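Speaker notes: What the arm learns when you're tired
Yoon-hee Nam, twenty minutes plus questions

Slide 1. Title
Say hello. Do not apologise for the title, it went to the printers in July. Check the clicker before speaking, not after.

I run the demonstration side of Moltus, so my working day is spent moving two robot arms by remote control while they write down everything I do. I tidy living rooms. My mother believes I went to university for this, and she's right.

Slide 2. By hand or by remote
Two ways of showing a robot a job. First, you take hold of the arm itself and push it through the motions. Good for feel, bad for your back, and your own elbows get into every camera view. Second, you hold a pair of controllers and the arms copy you. We did the first for one season and then moved over to the second. Show of hands: who has tried either? (If nobody, skip the joke about shoulder physio.)

What remote control takes away is touch. I can't feel the box. I judge the squeeze by eye, and beginners nearly always squeeze too hard. Cardboard forgives you up to a point. Mention the egg timer if the room is friendly.

Slide 3. The numbers
1,386 demonstrations recorded on the table-clearing task. We threw away 179. Pause here, people like to write this one down.

Of the ones we threw away, 107 had nothing wrong with them as far as the table was concerned. The thing got picked up, the thing got put down. We binned them for how it was done: long hovering, a change of mind halfway, one arm wandering off while the operator thought about lunch. The robot can't tell thinking from doing. If I hover for four seconds, it learns that hovering is part of the job, and it will hover beautifully for ever.

Slide 4. Real rooms
We started on a bare bench with a grey mat. Lovely data, and the trained arms were very good at bare benches with grey mats. So we went and worked in sitting rooms, with shiny floors and patterned tables and all the stuff that ends up on them. Leave the picture up while talking through the next bit.

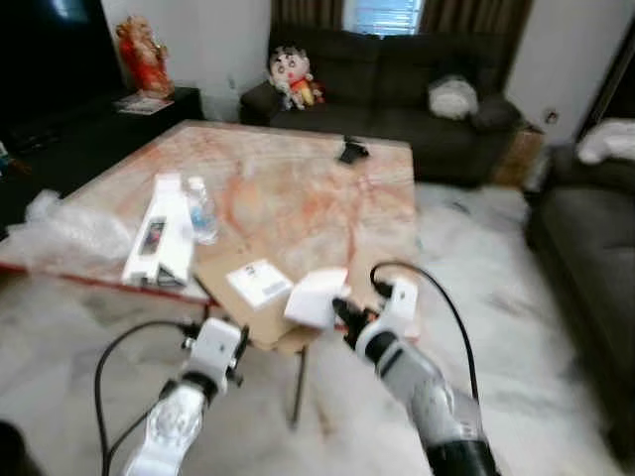 Right gripper holding a small white box, left one open, bubble wrap and a bottle still on the table.

Ask them which item they'd dread. Most audiences go for the bottle because it's clear. Fair enough, clear plastic is a nuisance for cameras. My own answer is the bubble wrap. It's see-through, it has no proper shape, and there is no correct place to grab it. Give the same sheet to three operators and you get three philosophies.

Then the marble-patterned top. Pattern under the objects makes edges harder to pick out, and white things on a pale table are worse again. I have missed a white box on a pale surface in front of a visiting director. Tell that one quickly.

The idle arm matters too. New operators concentrate on the hand that's working and let the other one drift. Our rule is to park it open, close by, out of the way, and keep it still. It took me far too long to learn this, and there are files from my first month that I've asked Won to keep off the shared drive. (Won is our labelling tool. It has no feelings and has kept them.)

Slide 5. What we changed
Sessions are shorter. Operators stop when they notice themselves sighing. We tried a cleverer measure of tiredness from Renus, and sighing was cheaper.

Mistakes stay in if they're recovered cleanly. A slip followed by a sensible second go is worth having, and the first version of our rules deleted every one of them. We rescued 609 clips from the Direro archive on that basis. Some were mine. I was unbearable for a week.

One job per recording. If you fancy straightening a cushion while you're there, don't.

Slide 6. Questions
Likely ones: cost (refer to handout), whether it could do my kitchen (no), whether I tidy at home (time's up, thank the chair).

Take the adaptor back from the lectern.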